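Advance readers wanted for a paranormal cozy series

Minness Books is looking for 30 early readers for the second Esquivel Inn novel by Bernadette Ó Dálaigh. The book comes out in December. Applications close 18 August 2020.

Let me say up front what I think of most street teams. They collect 400 people who like the idea of a free book, 50 of them open the file, and the reviews that come back could have been written from the back cover. I ran one like that for the first Esquivel book and I don't plan to do it again. If you want to tell everyone you loved it before you've met the ghost, this isn't for you.

What I need is people who read cozies by the stack and get annoyed by them. Tell me when the innkeeper forgives her sister too fast. Tell me if you guessed the poisoner by chapter six. Bernadette says she wants to hear it. Authors always say that, but she did rewrite the ending of book one after Yvonne Fairclough, our copyeditor, called it a cheat. 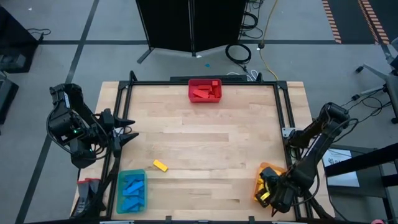

You'll get an e-book file and a month to read it. There's a short form at the end, mostly open boxes, no star ratings. You don't have to post a review anywhere, and if you do, say what you like and say you got the book free. There's no pay. There's no "exposure" either, whatever that was ever worth.

You don't need to have read book one, though I'd be curious whether book two makes sense without it. I have my doubts. The manuscript is 212 pages. There's a dead body, a mild kiss and one scene with a drowned dog that some readers may want to skip.

To apply, email Malcolm Whiteley at Minness with the last three mysteries you finished and the last one you gave up on, and why. The second answer is the one I'll read first. Please don't send a link to your follower count.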